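Section 8. When the arm stops in the middle of a kitchen run

I wrote this section after losing most of a Monday to it. The rest of the Malisar guide assumes your simulated arm does what it's told. This part is for when it doesn't, and in particular for fault 751, the one you'll see on the console as "gripper state mismatch, motion held."

What happened to me was simple enough. I had the Ulomau kitchen loaded, the drawer-closing task queued up, and I went to get coffee. When I came back the arm had stopped with the hand hanging over the floor and the console was full of red. I hit Resume. It moved a hand's width and stopped again. I hit Resume some more (don't do this, see the caution below) and on the last try the forearm went straight into a cabinet and the whole physics step blew up. My fault, all of it!

Fault 751 means the controller and the simulator disagree on whether the gripper is holding something. The controller thinks there's a load, the simulator says the fingers are empty, or the other way around. Malisar freezes the arm until you sort it out. Good behavior, as far as I'm concerned, even if it's annoying at the time.

CAUTION: Do not press Resume more than once on a 751. Each press releases the hold for a moment and the arm tries to catch up with its old target. In simulation you lose a run. If you have the same controller linked to a real arm, that catch-up move is fast and it doesn't check what's in the way. Keep people out of reach and use the hardware stop before you touch anything in the software.

8.1 Before you start

You'll need the Malisar console open with operator rights, plus the run folder for the job that failed. If your setup mirrors to hardware, unlink it now: Devices, then Mirror, then Off. The little link icon should go gray. I check it twice, and I'd like you to do the same.

Don't close the kitchen yet. I know the urge is to shut everything and reload, but the fault snapshot lives in memory until you save it, and once it's gone you're guessing.

8.2 Clearing the fault

1. Click Hold on the top bar. The status goes from "held by fault" to "held by operator." Now the arm is waiting on you and won't move if the fault clears by itself.

2. Go to File, Save Snapshot. Give it a name you'll recognize next week. Mine are all called things like "drawer again" and I regret it.

3. Open the views panel and turn on every camera the run has, including the one at the hand. Compare them with the Gripper line in the console. Look at the fingers first, then at the space between the arm and the nearest cabinet.

4. If the views show an empty gripper and the console says LOADED, type: gripper reset empty

5. If the gripper is holding something and the console says EMPTY, leave that line alone and go to 8.3.

6. Wait for the Gripper line to turn green. On my machine it takes 7 seconds. If it's still red after a minute, the snapshot is probably damaged and you'll have to reload the kitchen from the start.

7. Set speed to the lowest setting, then use the jog keys to bring the arm up and away from the cabinets. Up first! Sideways first is how I clipped a handle.

8. Once the arm is clear, run Home. Let it finish before you set the speed back.

Note: the speed setting does not reset itself after Home. If your next run seems painfully slow, that's why. I once filed a bug report on this and Pouran Ansari very kindly wrote back with a screenshot of my own speed slider.

8.3 If there's something in the gripper

This one takes more patience. The simulator won't let you reset to empty while there's contact on the fingers, and forcing it launches the object across the room (funny the first time, useless as a result).

Jog down at the lowest speed until the object is just above a surface it can rest on. Open the fingers a little at a time with the bracket key. When the contact reading drops to zero, back the hand straight off, then do steps 4 through 8 as usual. If there's no surface anywhere near, the floor is fine. You're going to reload the kitchen afterward anyway.

8.4 Finding out why it happened

Most of the 751s I've had came down to the grip threshold. The Ulomau kitchen ships with it set at 71, and with the older Duan hand profile that's too touchy. Brushing a drawer front is enough to count as a grip. Open the hand profile, find Grip Threshold, and raise it one notch at a time, running the task after each change. Write down where you ended up, please. I didn't, and had to do it all over again on the other workstation.

The second thing to look at is open drawers. The path planner works from the kitchen layout as it was when the run was loaded, so a drawer that's out when the planner thinks it's shut will put the fingers in contact with something they weren't expecting. Turn on Refresh Layout in the run settings. It makes loading slower and I leave it on all the time now.

If neither of those helps, check which profile you have. The Belov profile and the Duan profile use the same file name in different folders, and Malisar loads whichever it finds first. The first line of the console log tells you which one you got.

Caution: after any change to the hand profile, run the task in simulation from start to finish before you turn Mirror back on. A half-finished run doesn't count, even if the half you saw looked great.

8.5 Views for comparison
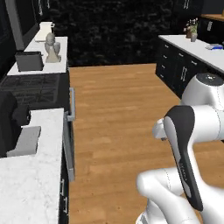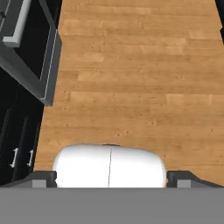
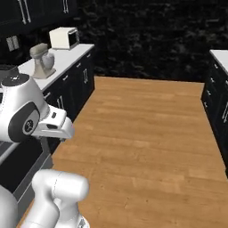

Figure 8. Simulated kitchen, three views of the arm and gripper. The open drawer is at the upper left of the second view; the third has the gripper empty.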